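3.2 Le chiffon comme outil partagé

Dans les foyers du corpus Mavano, un même chiffon sert souvent à plusieurs surfaces au cours d'une séance de ménage. Les 684 épisodes d'essuyage ont été codés selon la grille de Keane, qui distingue la préparation du textile — pliage, retournement, reprise en main — et le contact avec la surface (figure 2).
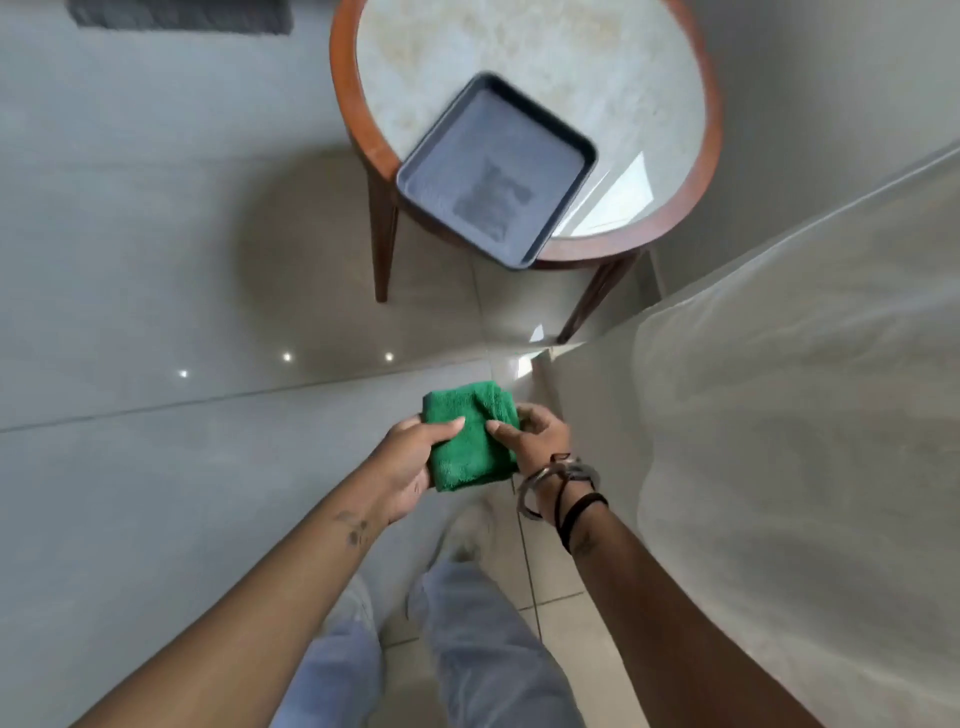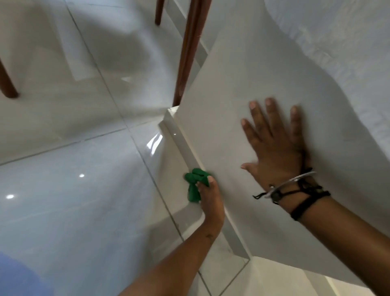

Figure 2. Chiffon vert plié, tenu à deux mains près d'une table ronde (première vue) ; chiffon vert froissé, appliqué contre le bord d'un panneau blanc (seconde vue).

Le pliage en carré offre une face plane, adaptée aux plateaux. Pour les bords et les jointures, les participants préfèrent un chiffon ramassé dans la paume, l'autre main servant d'appui. Les 11 épisodes sans main d'appui sont traités en section 4.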